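Wanted: people to watch our robots mess up (paid, remote OK)

Hi! I'm Svitlana Tkachuk and I run the testing side at Nusora. We teach two-armed robots to do kitchen chores, and we try everything in simulation before it goes near a real counter. In September I need five people to help me figure out a fault that has been driving me up the wall.

So, the fault. Back in the spring one of our arms started letting go early. It would pick something up, carry it halfway and just open its fingers, with no error and nothing odd in the log. Then it did it on the real rig with a ceramic bowl, right next to Ihor Didenko's hand. He was fine (the bowl wasn't), but we stopped all live work that same afternoon and it's still stopped.
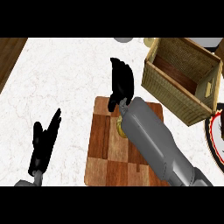
We've since run 1,348 simulated tries, and our automatic checker swears most of them are clean. I don't believe it! I watched a batch myself one evening and kept spotting little slips and near bumps between the arms that the checker had passed. That's why I want human eyes on this, and preferably eyes that haven't been staring at the same counter since winter.

What you'd do: watch 250 short clips at your own pace, stop each one where something looks off to you, and write a line or two about it in plain words. "Left arm got too close" is a perfect note. You'd also join two video calls with Ihor and me so we can go over the clips people disagree on.

You don't need to know a thing about robots. If you've worked in a kitchen, a warehouse, a daycare, anywhere you learned to see an accident coming, I'd love to hear from you. You do need a decent-sized screen, a steady connection and to be 18 or older. Sorry, no current Nusora staff or family.

We pay by the hour, calls and training included, and you can quit whenever you like and keep what you've earned.

To apply, send me a short note by 31 July 2023 through the contact form, with "Early release" in the subject line. Tell me about a time you noticed something was about to go wrong. No resume, please!

Svitlana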